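Graltstead's glasshouse room opens its tables to the town

The long-awaited glasshouse room at the Graltstead Community Library is open, and it is a beauty. After two winters of fundraising, a leaky stretch of wall beside the reading room has been replaced with glass, and the tables inside are now free for anyone to use during library hours.

The idea is simple enough. Come in, find a chair, bring your knitting or your crossword or your laptop, and sit among the plants. On the first day every seat was taken before lunch, and by mid-afternoon people were happily sharing tables with neighbours they had never spoken to.

The project cost $236 per square foot, a figure the library board has posted at the front desk along with the full list of donors. There were 1,983 of them, from a town where plenty of people thought it would never get past the bake sale stage! The smallest gift on the list is a jar of coins from the Grade 2 class at Amomgate School, and it gets its own line like all the others.

The furniture is pale blonde wood with a smooth finish, and on a bright day the light pours across the grain and makes you want to run your hand over it. Planters sit right on the tabletops, so you get greenery at elbow height while you read. The biggest favourite so far is a large white ceramic pot covered in little raised pyramids, which changes its look as the light moves across it. Kids in particular can't leave it alone, and staff say that's fine as long as they're gentle.

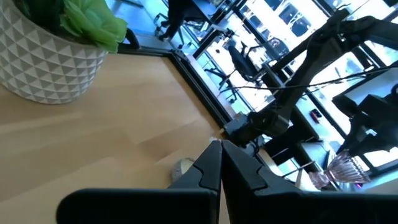

By the Plillent Weekly newsroom
Posted 2026-09-16 | Community | 3 min read

Pebbles have been turning up on the tables, too. The library put out a basket of them at the door on opening day and invited visitors to choose one and leave it wherever they liked. Some have gone into the pots, some are lined up along the shelves, and a few have travelled to the children's section and back again. The basket has already been refilled once, and visitors are welcome to bring a stone from home (smaller than an egg, please, and brushed clean).

The plants came from Bratu Greenhouses, out past the fairgrounds, which supplied them at cost and threw in the potting soil. There are leafy things, trailing things and a couple of herbs that smell wonderful when you brush by them. The lime-green foliage in the faceted pot is the showstopper – big crumpled leaves, so thin they look like tissue paper, spilling well out over the rim. Three different people asked at the desk whether it was real.

Anyone who wants to help with the watering can add their name to the sheet beside the returns slot. Mornings are spoken for until the end of the month, but there are still evenings open. You don't need a green thumb, and each pot has a card underneath with instructions.

The room also has a new book collection of its own. The library has moved 600 gardening and nature titles onto the low shelves by the entrance, including the seed-saving guides that used to live in the basement and hardly ever got signed out. They're getting signed out now. Total loans for the branch hit 2,431 in the past month, the best result since the summer reading club was at its peak.

A few practical notes. Drinks are allowed in the glasshouse room if they have a lid. Food isn't, apart from during the Tuesday-style drop-in teas the library plans to bring back once the kettle has been replaced. There are outlets along the inside wall only, so charge up before you come if you like to sit next to the glass. It gets warm in there on sunny afternoons, even with the vents open, and a light layer is plenty.

A plant swap is planned for November, with cuttings, spare pots and houseplants that have outgrown their windowsills all welcome. Label what you bring with its name, if you know it, and the colour of the flowers, if it has any. Tables will be set up in the glasshouse room and in the hall outside, and the library is looking for extra trays and old newspapers. Both can be dropped at the front desk.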